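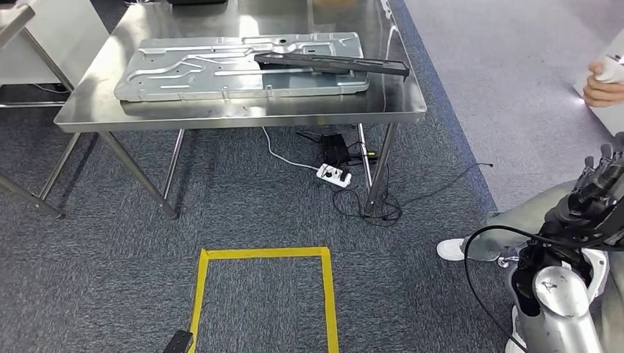 The sheet-metal panel and black plastic bar on the work table at Noiphan's Stastdale shop.

Well, I finally got the story on why things went so quiet over at Noiphan on Thursday! Their two-handed robot (it's a Nomus, the one half the town came to gawk at during the open house) dropped a part and then kept right on going as if it still had it. Hand closed on nothing, arm swinging over to the panel, pressing down on thin air. Usa Siriwan hit the stop button and that was it for the next 48 hours.

Usa runs the assembly trials over there, and I caught her on the phone at lunch. The job is fitting a long plastic bar onto a ribbed metal panel, which sounds easy until you try it with gloves on. I have, and I was terrible at it. She told me the hand is supposed to feel when a part slips and freeze. This time the slip signal came in late, then quit coming at all, and the arm never got the message.

"It didn't hit anybody and it didn't hit anything," she said. "But it was moving when it should have been standing still, and I don't care how slow it was going. That's a stop."

Good for her, I say. The suspect right now is a connector in the wrist that works itself loose when the arm reaches out far and twists. Flukalmont, the outfit that services the hands, is sending a new one with a locking collar, and they want the old one back in a bag, untouched. Usa had already wiggled it, so, oops.

In the meantime they're back to running at 30 percent speed with a person on the stop button the whole time, and the fingers get checked before every run. She wants 100 clean fits in a row before anyone turns the speed up again. The last long stretch before the fault was 2000 arm moves without a hiccup, so you can see why they're scratching their heads.

No word yet on whether the December demo is still happening. I asked twice! Usa said to ask her again once the new connector is in.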